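Lemieux opens entries for short documentary and animation strands
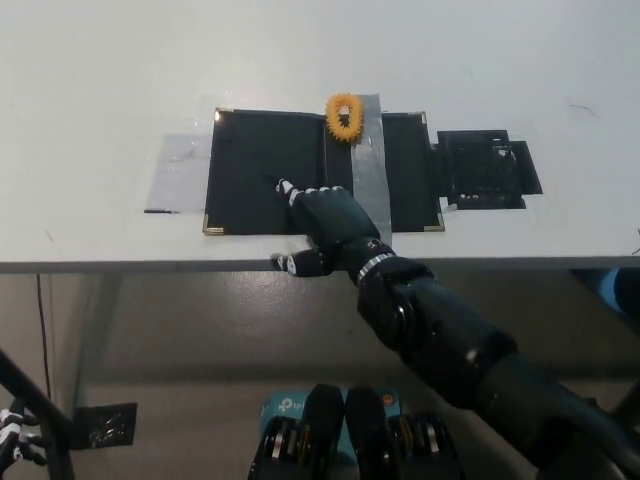 DESTON, October

The Lemieux Short Film Festival has opened entries for its next edition, with two competitive strands: short documentary and short animation. Screenings will be held at the Mellel cinema in Deston.

The programme will consist of 50 films. The last edition received 1,072 entries, the majority of them in the documentary strand. To balance the selection, places will now be divided equally between the two strands, and each will have its own selection panel.

Films must have a running time of no more than 30 minutes, including credits. Work in any language is eligible, provided that English subtitles are supplied. Films previously released online may be entered in the animation strand only. Student films are assessed alongside all other entries and there is no separate category.

A prize of 4,000 euros will be awarded in each strand. Prizes are paid to the production company or, where there is none, to the director. Films with more than one director are treated as a single entry.

Entries are made through Menomo, the online submission service used by the festival. Applicants should upload a viewing copy, a synopsis, a full list of credits and one still. Discs and memory sticks will not be accepted. A viewing copy may be replaced at any time before the closing date, after which no changes can be made.

Selected films will be required as a DCP with a separate subtitle file. Stereo and 5.1 sound are both supported. A technical check of all screening copies will take place at the Mellel on the Friday before opening night.

The entry regulations and fee schedule are available from the festival office and on the Menomo entry page. Press accreditation will open once the programme has been published.

ENDS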